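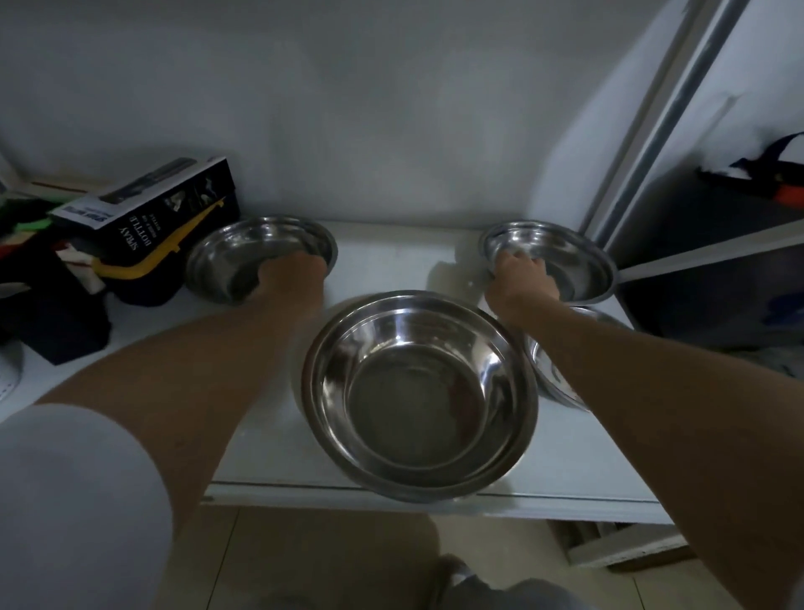

Steel bowls on the white shelf, two shallow ones at the back, the deep mixing bowl in front.

July 2024, Monday

Bowl shelf, sorting and weighing. I finally took time for this, after we had the wrong bowl in the Masham batch in February and lost a morning looking for the mistake.

The problem is simple. All our steel bowls look the same from a distance, and people take the one that is nearest. The tare values in the old list (from the Drandden kitchen, before we moved) do not fit any more, because some bowls were replaced and the list was not changed. So a person reads a tare from the list and the dough weight is wrong from the start.

New order on the shelf: shallow bowls go to the back, against the wall. Deep mixing bowl in front, in the middle. I tried first with the deep one at the back, but then the arm must go over everything to reach it, and it is the bowl we use most. With the shallow ones at the back it is easier, they can be taken by the rim with one hand each.

Please do not stack the shallow ones inside the deep one. I know it saves place. They stick together when they are put away a little wet, and last time two of them had to be separated with warm water.

Weighing: deep mixing bowl is 778 g on the McIntyre scale. I repeated it 2 times, with the scale set to zero between, same value. I checked the scale before with the 500 g weight and it was correct. The shallow bowls I did not weigh yet, the scale was needed for the Foseck flour samples after lunch. Until this is done, use the tare button for these and write nothing from the old list. I have crossed out the old values in pencil.

Marking: I want to scratch a small number under each bowl, outside of the base. Tape does not survive the washing, and marker is gone after a week. Question for the others – does anybody have the engraving pen? It was in the drawer with the thermometers and now it is not.

Shelf surface: some smudges and scuffs remain on the white. I wiped with soap only. I do not want to use the scouring powder here, it makes the surface dull and afterwards it takes dirt faster.

Still open:
– weigh the shallow bowls, 2 readings each
– engraving pen
– new tare list, one page, to hang beside the scale and not inside the cupboard door
– throw away the copy of the old list in the Masham folder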